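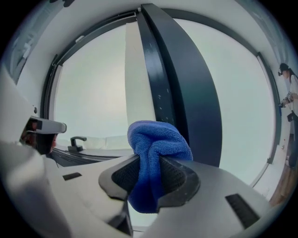 Grip keeps going on me by halftime
Ok so quick one before training tonight. Started field hockey in April, over 30s side at Brodbridge, and by the second half my stick is spinning in my hands. Sweaty palms, always had them. I've been wiping down with a blue microfiber cloth, the fluffy looped kind, which sort of works for one shift and then I'm back to sliding. Stick is a hand-me-down, wrap on it is shiny and hard in the spot where my left hand goes. Right hand doesn't bother me as much. Missed two traps in the Drorkberg game that I'd have got in my sleep at practice, stick just rolled over. Coach says "hold it tighter" which, ok, but then my forearm is dead by the third quarter.

So do I re-wrap it, get gloves, chalk, what? Don't want to spend a lot, I'm a sub half the time. Also is it ok to put new wrap over old or does that make it too fat. I have smallish hands. And if there's a trick to getting the end to stay stuck down at the bottom I'd love to know, mine is already peeling and it's not even my wrap.

Posted by leftbenchlou

Samuele Tedesco
Re-wrap it. Shiny and hard means it's done, no cloth is going to fix that. Take the old one OFF, don't go over it, esp with small hands. Only exception is if you get down there and the handle feels way too thin, then leave a thin base layer on.

How I do it:

Peel from the top, slowly. Old glue comes off with a rag and a bit of rubbing alcohol. Let it dry, properly, go have dinner.

Start at the butt end, the top of the stick. Tapered end of the wrap goes first. Tack it down and do one full turn flat before you start heading down the handle.

Overlap by a little, same amount every turn. Keep pulling while you go, more than feels right. If you get a wrinkle back up a turn and do it again, you will feel that wrinkle all season.

Finish tape at the bottom goes on tight. The strip that comes with the wrap is usually junk. I use electrical tape, 2 times round, and press the end down with the back of a spoon. Has not peeled on me yet. Cut the wrap at an angle before you tape or you get a lump.

Towel type wrap vs the smooth tacky type is personal. For sweaty hands I'd go towel, it soaks some up, but it gets heavy and gross in the rain and you have to change it more. I change mine twice a season. My wife says it should be more.

Gloves: left hand glove only is fine, lots of people in our league wear one anyway for the knuckles. Check the palm, some have a slick palm that's worse then bare skin. Try it on holding a stick, not just in the air.

On the tighter thing. Your coach is half right. Left hand does the turning and should be firm, right hand is loose, more of a guide, until you actually hit or trap. If your whole forearm is dying you're probably squeezing with both the entire time. Watch yourself jogging back when the ball is nowhere near, bet you're strangling it. Drop to one hand when you run.

goaliemum_dee
agree w the above. would just add keep TWO cloths, one in your bag and one on the bench, and wash them without fabric softener. Softener leaves a film on and then you're basically polishing your hands. took me a whole winter to work that out with my daughters kit

also sunscreen!! the number of kids at Roussel tournament last summer putting it on with their palms then wondering why the stick flies off. back of the hands, or get someone else to do it

pkcorner_steve
Chalk. 200 games in and never bothered with anything else. Ask the umpire first tho some don't like it all over the ball.

leftbenchlou
Thanks all. Had no idea about the softener, guilty. Pulled the old wrap off at lunch and there was ANOTHER wrap under it, so that explains why it felt like a baseball bat. Going towel type. Will try the one hand thing tonight, I think Samuele's right, I was white knuckled walking to the water bottles. No glove yet, the only one in the shop was a men's large.

Samuele Tedesco
Ha, two wraps, seen it before. If it feels too thin now give it two sessions before you add anything, your hands get used to it. And do the spoon thing.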